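Skemero opens second training room in Grokville

10 Oct 2018

Skemero, a workplace safety trainer for small manufacturers and warehouses, has opened a second training room in Grokville. The company says the new room lets it run its forklift awareness and manual handling courses on the same day, which was not possible at the old address on Osman Street.

The room has places for 20 people. Courses are kept to 16, so that everyone has time to practise with the equipment. The first group came from Netstead, a packaging firm that has 110 employees and moved to a larger building in June.

"Many of our clients work in shifts and they could not send all their people to us in one week," said Philomena Amegashie, who manages the training program. "Now they can choose between a morning and an afternoon, and the supervisor does not have to rearrange the whole roster."
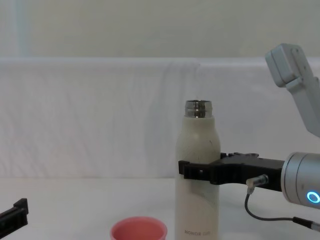

A half-day course on heat stress will be added before the summer. It is meant for people who work near ovens, on loading docks or in sheds without cooling, and it covers early signs of illness, rest breaks and how to report a problem to a supervisor. Participants should bring their own drinking water, and an insulated bottle with a steel neck, like the cream-white one in the photo, is fine in the training room. Open cups are not allowed near the electrical equipment.

The fee for the heat stress course is $100 per person, and bookings are taken by phone or at the Grokville office.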